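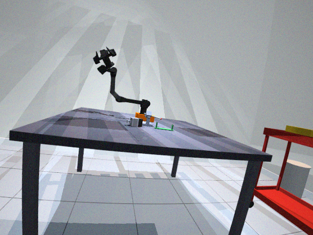
Merel: match events from the Gambridge district league

Home Data Docs Issues Contact

Print this page | E-mail this page

Merel is a set of hand-coded match events from the Gambridge district soccer league. It covers 596 matches over two seasons. Each match has one event file and one lineup file, both plain CSV. The set was put together by Lotte Desmet for work on how teams defend a lead late in a game, and it should be usable for other questions about amateur soccer.

Last updated: Jun 26, 2019

What is in the files

Event files list every shot, foul, corner, substitution, card and goal in the order they happened. Passes are not coded, except the last pass before a shot. Tackles are not coded at all — we tried in the first month and the coders could not agree on what counted as one.

The columns are:

match_id — same value in the event file and the lineup file
minute — match clock, whole minutes, 1 to 45 for each half
half — 1 or 2
stoppage — minutes past 45, blank if none
team — home or away
player_no — shirt number, blank if it could not be read
event — shot, foul, corner, sub, yellow, red, goal, own_goal
zone — one of twelve pitch zones, always from the attacking side
body — foot, head, other (shots and goals only)
note — free text from the coder

Lineup files hold shirt numbers and positions. Player names were removed before release. Please do not try to put them back.

The zone grid

The pitch is split into four strips from goal line to goal line and three lanes across. Zone 1 is the left lane of the strip nearest the team's own goal, and zone 12 is the right lane of the strip nearest the opponent's. The penalty area falls almost completely inside zone 11, but wide shots from just inside the box can end up in 10 or 12. If you need shots inside the box only, use the in_box flag in the derived table and leave the zones alone. 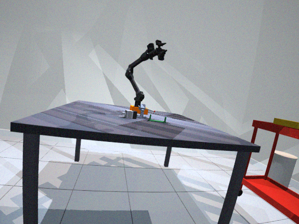 Simulated view: table and robot arm, seen from below.

How matches were coded

Coders watched full match video in the Emix player and typed events straight into the sheet. Video came from a single camera near the halfway line at most grounds. The Mansour Park camera stands behind the north goal, so zones at the far end are less reliable there. Matches from that ground have ground set to mansour in matches.csv, and dropping them is reasonable if your work depends on location.

A second coder went through a sample of matches without seeing the first sheet. Goals, cards and substitutions matched nearly every time. Shots were close. Fouls were the weakest, mainly when play went on under advantage. The rule we settled on is that a foul counts if the referee signals it, even when play is not stopped. Matches coded before May of the first season were checked again under that rule.

Using the data

Unzip the archive and keep the folder names as they are. The loader script expects events, lineups and matches.csv side by side. Run load.py with the folder path and it writes one combined table. By default it reads the files in batches of 500 rows, which is slow but works on old laptops. Raise it with --batch if you have the memory.

The combined table adds score_state, the goal difference for the team in the row just before the event. A goal that makes it 1–0 has score_state 0. This has caught a few people out.

Known problems

Shirt numbers are missing for a good part of the rain-affected matches in the first winter. The player_no field is blank in those rows, never zero.

Stoppage time in the first half was not always recorded. Some events in the 45th minute probably belong later.

Two teams swapped halves of a double-header and the home and away labels follow the printed schedule, not the ground. See the note column in matches.csv.

Abandoned matches are included up to the last whistle, with status set to abandoned. Forfeits have a result but no event file.

What it should not be used for

The set has no betting odds and was not checked to a standard that would suit any. It should not be used to rate individual referees. Referee names were never collected.

License and contact

Free for research and teaching with credit to Lotte Desmet and the Merel project. For corrections, open an issue with the match_id, the minute and the value you think is right.

Print this page | E-mail this page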